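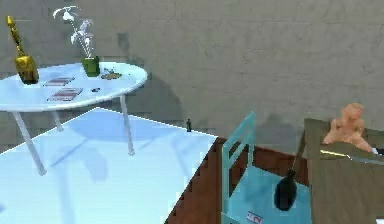 November, workbench notes, Nakidell scene pack trial

Picked this up after lunch with Lakmal Begum. Trial license for the Clakala simulator is active on the second workstation, and the Nakidell household pack is loaded on top of it. We have until the end of the month to tell Dilani Rathnayake whether to buy, and she wants a page from us, so I'm keeping everything in here and will cut it down later.

Price first, as she will ask. The pack is 546 per seat per year. The site license is 3980 and covers both rooms. At the four seats we have now, single seats are cheaper. Chaminda thinks we'll want more by spring. I don't see it yet.

Install: no trouble with the simulator. The pack wanted an older physics library and stopped partway with error 424, which isn't in the manual. Mizanur Mridha found that clearing the asset cache and starting over gets past it. Did that, fine. Add to the page as a minor complaint, and ask Nakidell support what 424 means.

First layout came up from the generator with no editing by me. White round table with a gold trophy, two striped books and a pot of white flowers on it, a light blue surface in front, teal chair, and a box on the right with a teddy bear on top. The mix is good for us. Thin stems next to a heavy base, flat books, something soft-looking. Our own layouts are all blocks and mugs and we've been tuning against them for too long.

Things I wrote down while going through it:

Materials are decent on the furniture. The wall is plain gray with some streaks and cracks, good enough. Shadows under the round table come out bluish and I'd like to know if that's a lamp setting or baked in. It matters if we train on color.

Small items are the weak spot. There's a tiny dark thing beside the books and a brownish flat one by the plant, and I couldn't tell what either was meant to be without opening the object list. At our working resolution a detector won't have much to go on. Same for the little figurine by the corner of the blue surface. Lakmal suggests a minimum size filter in the generator settings. Not found one so far.

The dark oval piece over the chair seat needs a look in the scene tree — check its parent link and whether gravity is on for it. Do the same for the stepped edge on the brown wood furniture. Might be the mesh, might be the detail level we picked. Rerun at the highest level before we blame the pack.

Compared with Sallulora, which Flurina Prantl tried in the spring: her notes say the objects there were better labeled but the rooms were near enough identical. Nakidell gives more variety and the labels are thin. I'd take variety. Flurina would not, and she does the annotation, so her vote counts for more than mine.

To do
Highest detail level, same seed
Lamp settings, shadow color
Collision shapes on the flower stems and the chair bars
Export to the Bensaid format, Mizanur to check the joint names
Ask about a lab rate on the site license

Stopped at 5:40. Left the workstation logged in for Chaminda, seed is saved under his folder.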